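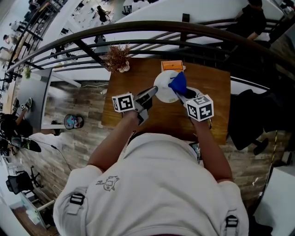 The cleaning aisle at the Carstead hardware store has a new section, and it's all cloths. Blue ones, gray ones, a "glass" one and a "steel" one, each promising to replace everything under your sink. I counted 27 kinds before I gave up and bought a pack of Skikex, 42 dollars for 4, on the theory that a cloth that expensive must do something. The pitch is always the same: no spray, no soap, one pass. But wiping is still pressure on a surface. A blue cloth held hard against a round white lid is doing the same job an old undershirt would do, and the plant in the corner of the table, brown and feathery, will go on collecting dust whatever the package says.

Skikex claims its cloth survives 527 washes. I asked the company how it arrived at that number and got back a brochure. The brochure repeated the number in larger type. It didn't say what temperature the water was, or what "survives" means, or what the cloth was wiping between washes. Torkell, the rival brand, makes no claim about washes at all and charges half as much, and I find that oddly comforting.

So I ran my own test, such as it was. One Skikex, one Torkell and one square of worn-out bath towel went to work on my stove every night until Friday. The towel left lint. The two store cloths left streaks in slightly different places. By the end I couldn't have told you which was which without the tags.

## What you're paying for 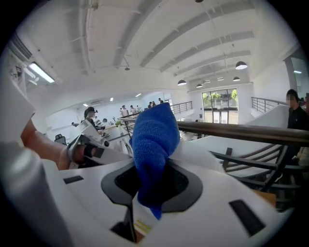 Texture is the big selling point now. The Sutherland catalog spends a full page on it, with a blown-up photo of loops that look like coral. Fair enough, a knit like that does catch crumbs. It also gets used the way every rag gets used, and a blue microfiber cloth twisted into a crumpled bundle has most of its famous surface folded up inside, touching only itself. Laying it flat costs nothing. I've yet to see that printed on a package.

I still have two of the Skikex left. They're in the drawer with the towel.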